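Keeping a Student Room Warm Without Turning the Heating Up
Project report, Foveo module (Everyday Energy)
Handed in September 14, 2021

Why I picked this

I live in Gaillard House, at the top of the hill in Clakwood, and if you have ever lived in Gaillard House you already know why I picked this! The radiators come on when they feel like it, the windows rattle, and the bill is split between everyone on the corridor, so every degree is a small argument. When the module list said we could measure anything at home as long as we measured it properly, I'd pretty much written the title before I got to the bottom of the page.

The question I ended up with was: if I leave the heating alone, what makes the biggest difference to how warm I feel in my room in the evening? My first version was a lot grander and had the whole building in it. I was told to shrink it and I'm glad I did.

What I did

I put a Purnska temperature logger on the shelf over my desk, well away from the radiator, and let it run from the start of November until the end of term. Every evening I also wrote down how warm I felt, on a scale from "fine" to "gloves", before I looked at the reading (I did cheat once and crossed that evening out). By the end I had more than 600 readings and a very scruffy notebook.

Then I changed one thing at a time and kept each change going for seven evenings before going on to the next. The changes were thick curtains, a strip of foam along the bottom of the door, and extra layers on me and on the bed. That's 3 changes, with an ordinary stretch in between each so I had something to compare with.

The layers part needed a few rules or it would have been hopeless. I wore the same sort of thing each evening, a T-shirt with something knitted over it, and I sat in the same chair with the same boring reading. Chunky knits were what I had most of, stripes mainly, and they live on the bed when I'm not in them.

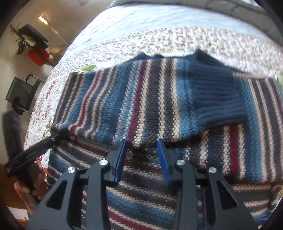
One comment on my draft asked how I could call this a fair test when I knew perfectly well which week was which, and whether I wasn't simply feeling warmer because I expected to. The same comment said the curtain week happened to be mild outside and that I ought to own up to that.

Both fair points. I can't hide a jumper from myself, so the "how warm do I feel" scores have to be taken with a pinch of salt, and I've said so next to the chart. For the weather I went back and wrote down the outdoor temperature for every evening from the Clakwood weather page, and yes, the curtain week was milder. It makes the curtains look better than they deserve. I've left the result in with a note.

What I found

The coldest evening reading in my room was 13 degrees, and it came during one of the ordinary stretches when the radiator had given up completely. I wrote "gloves" in the notebook and underlined it.

The foam strip was the big surprise. I'd bought it expecting next to nothing, and the room stayed noticeably warmer late in the evening, when it normally drops off fastest. You can see it on the chart as a gentler slope. The draught round my ankles went too, and I hadn't even realised how much that draught was bothering me until I sat there without it. I'm never taking that strip off, whatever the inventory says.

The curtains helped a bit (see above about the weather). They were more useful for the noise from the bus stop, if I'm being fair to them, but that's a different project.

Layers did nothing at all to the room, obviously, but they moved my own score more than anything else did. On layer evenings I wrote "fine" at temperatures where I'd been grumbling the week before. A blanket over the knees was worth as much to me as a second pair of socks and was far easier to get out of when someone knocked.

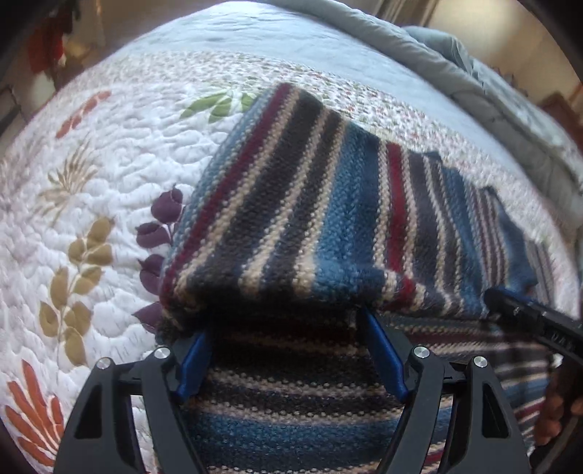

Where it all falls down a bit is the bed. I wanted to know whether an extra layer put on early in the evening would make it nicer to get into later, and I had no sensible way of measuring that with one logger. I tried tucking the logger under the covers for a night, which left a gap in the shelf readings and told me mainly that I am a warm sleeper. I've taken that night out of the averages.

What I'd change

A second logger, first of all. One for the shelf and one down near the floor, as I think the foam strip did most of its work down there and I missed it. I'd also get somebody else on the corridor to keep a notebook, preferably someone who feels the cold less than me, and I'd mix the evenings up so that one mild week couldn't land on a single change.

I'd start writing up sooner as well. The notebook made perfect sense at the time and by spring I was squinting at things like "ok but elbows", and I still don't know what I meant by that.

The readings are in the table at the back, with the crossed-out evening marked and the outdoor temperatures added in the last column.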